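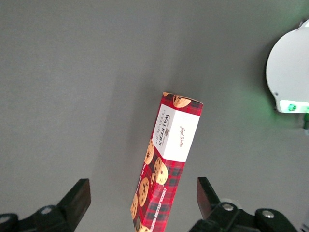 Cookie and Cracker Packaging: Cartons, Tins, Wraps and Fittings

Gallery updated 12 January 2019

The Renard packaging reference holds retail food packs kept for their construction and surface printing. This gallery covers the dry baked goods section. Captions give the pack type, then the feature for which the pack was retained. Contents were removed before storage except where noted.

Terms used here follow the printed guide at the reference desk. A "panel" is any flat face of the made-up pack. A "label panel" is a plain area printed into the artwork to carry the brand name, with no separate paper label. "Wraparound" means that one piece of artwork continues over a folded edge. "Made up" means folded, glued and closed as sold. "Flat" means opened at the glue seam and pressed.

Unbranded packs are sample runs supplied by Pladance, a carton converter, or by De Bruijn, a maker of tins and closures. Koreo packs are retail stock bought over the counter.

Cartons

Walkers chocolate chip shortbread. Long rectangular box in red tartan crossed with dark green and black. The white label panel turns the corner, so the brand name sits on one face and the signature on the next. The product name runs lengthwise in white capitals.

Same subject, note on artwork. The cookies are printed as separate round images over the tartan, and one partly wraps over the top edge. Compare with the Koreo oat carton, where all images stop short of the folds.

Koreo oat cookies, carton, made up. Single photograph on the front, blank margin on all sides. The margin hides small errors in fold position. Side panels carry text only.

Koreo oat cookies, carton, flat. Same pack, opened at the rear seam. Glue flap is unprinted. Color bars remain on the lower dust flap.

Pladance sample, tuck-end carton. Both end flaps tuck toward the rear panel. Plain white board with crease lines in blue. Used to teach the order of closing.

Pladance sample, reverse tuck. Top flap tucks to the rear, bottom flap to the front. It nests more closely on the sheet and wastes less board. A raw edge shows at the front of the base.

Pladance sample, glued end. Four flaps, outer pair glued over inner pair. Tear marks on the outer flap are from opening by hand. Glue was applied in two lines and held on both.

Pladance sample, tear strip. Perforated strip runs across three panels below the lid. The cut depth was too shallow on the third panel and the board has split upward there.

Pladance sample, window carton. Clear film glued inside the front panel. The film has wrinkled along the lower edge where the adhesive pulled as it dried.

Plaid test sheet, flat. Printed to check pattern match across a glue seam. The stripes meet at the top and drift apart toward the base. Rejected for production and kept for that reason.

Plaid test sheet, second version. Stripe spacing adjusted so that a dark band falls on each crease. Wear on the fold is less visible in a dark band. This version also drifts, but the error is lost in the band.

Gift sleeve. Open-ended board sleeve, made to slide over a plain inner tray. Friction fit only. The inside corners are scuffed from repeated use at the desk.

Inner fittings

Corrugated cup tray. Brown paper tray with fluted walls. Separates round cookies standing on edge. The flutes crush easily from the side and hold well from above.

Formed plastic tray, three channels. Clear, with a shallow rib in each channel. The ribs keep the cookies off the base so that crumbs collect below. One corner cracked in storage.

Glassine divider. Single sheet, folded once. Placed between layers in a tin. Grease marks on one side show the outline of the lower layer.

Bubble pad. Cushioned paper pad from the top of a gift tin. It fills the headspace and limits movement in transit. The embossing has flattened on the side that faced the lid.

Board lattice. Slotted strips assembled at right angles. Collapses flat for shipping. The slots are cut slightly wide, and the lattice leans unless it is held by the walls of the box.

Wraps

Koreo cream crackers, fin-seal wrap. Clear film with printed end bands. The seal runs the length of the back and stands up as a fin. Cut with scissors to preserve both ends.

Koreo cream crackers, end crimp detail. Serrated jaws leave parallel ridges across the film. An area near the corner was missed by the jaw. The pack would have leaked air at that point.

Metallized film, flat. Silver on the inner face, white on the outer. The metal layer is creased through in several places. Hold to the light to find the pinholes.

Waxed paper wrap. Hand folded, no adhesive. The ends were closed with a printed sticker. The paper has yellowed evenly except under the sticker.

Overwrap on carton. Thin clear film around a made-up box, with a tear tape near the top. The tape is colored so the loose end can be found. Left in place, contents included. Do not open.

Tins

De Bruijn sample, slip-lid tin, rectangular. Lid lifts straight up. Undecorated steel with a clear coat. The corner radius is large, which keeps the coating from cracking when the wall is bent.

De Bruijn sample, hinged tin. Wire hinge at the rear, rolled front edge. The lid sits proud on the left. Capacity is marked on the base as 500 g.

De Bruijn sample, round tin, deep. Seamed base, drawn lid. Paint has chipped at the rim where the lid rubs. The seam has not rusted.

De Bruijn sample, round tin, shallow. Marked 300 g. Lid is interchangeable with the deep version. Store with lid off to avoid scratching the inner coat.

Embossed lid. Raised border around a flat printed center. The print was applied before forming. Stretch is visible where straight lines in the artwork bend over the border.

Tin with paper band. Plain tin made seasonal by a glued band. The band covers the body only. Adhesive was applied in spots and left stains on the steel.

Shipping and shelf units

Outer case, 16 packs. Single-wall corrugated, closed with tape. Print is in one color and limited to the product code, the stacking arrow and the case count. One long side was crushed on delivery.

Shelf-ready case. The front wall tears away on a perforated curve. The remaining lip retains the front row. The tear here went below the line on the right and the lip is weak.

Counter display. Printed tray with a folded header. The header locks into two slots at the rear. Both tabs are worn, and the header needs support when the tray is empty.

Shrink bundle. Clear film around a group of cartons with no outer case. Film tension has bowed the top panels of the outer cartons. The inner ones are flat.

Pallet layer pad. Plain gray board. Included to show compression marks from the cases below. Stored flat under the bottom shelf.

Surface damage

Edge wear. Carton corner rubbed through to the fiber. White core shows as a broken line along the fold. Dark inks make this fault easy to see at a distance.

Scuffing. Broad dull patches on a gloss varnish. Caused by cartons rubbing in a loosely filled case. The ink below the varnish is intact.

Moisture. Base of a carton after storage on a damp floor. The board has swollen and the layers have begun to part. The glue seam held.

Fading. Two copies of one sleeve, one kept in a drawer and one near a window. The red has shifted toward pink on the exposed copy. Black is unchanged.

Price sticker residue. Fibers lifted when the sticker was peeled cold. A second area was warmed first and released with no visible tearing.

Access and handling

Packs can be viewed at the desk by request. Bring the pack title as given in the caption. Flats are handled with clean dry hands, on the padded board. Made-up cartons are lifted from the base, never by the end flaps. Tins may be opened by the reader unless tagged.

The section holds 800 entries in the card index, including duplicates and items on loan. Dates of acquisition are on the cards and have not been copied to this page. Captions for the flour and baking mix section will be added in February.

Corrections to construction terms can be left at the Renard desk with the title of the pack and the proposed wording.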